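5.3 Setting up the table-clearing task

The Alanix sales sheet says the cell is ready as soon as the arms are homed. We have not found this to be so. Allow time for the steps below and check each one yourself.

1. Lay the mat flat and press down the corners. A raised edge will catch the lip of the dustpan.
2. Line the bin and set it on the left. Pull the mouth of the bag open by hand.
3. Close one gripper on the dustpan handle and the other on the brush handle. Tug both. The "grip OK" message means only that the fingers have stopped moving.
4. Put out the test items. Use a mix of shapes; a run with one kind of item proves very little.
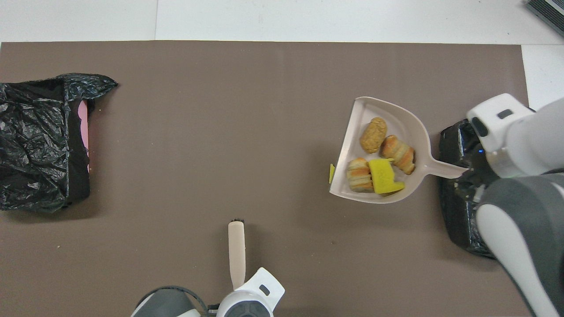
5. Run the sweep at 8 percent speed with a hand on the stop button. Watch the lip of the pan for small pieces left behind, as the software does not report them.
6. Run the dump into the bin. If the bag folds over the opening, stop and go back to step 2.

CAUTION: Keep hands off the mat while either arm is powered, whatever the status screen says.

NOTE: Kadside quotes a success rate of 100 percent for this routine. Jannik Kramer's log gives no support for that figure. Treat a run as good only after you have looked in the pan, in the bin and under both grippers.

Re-check the grip after any change of brush or pan.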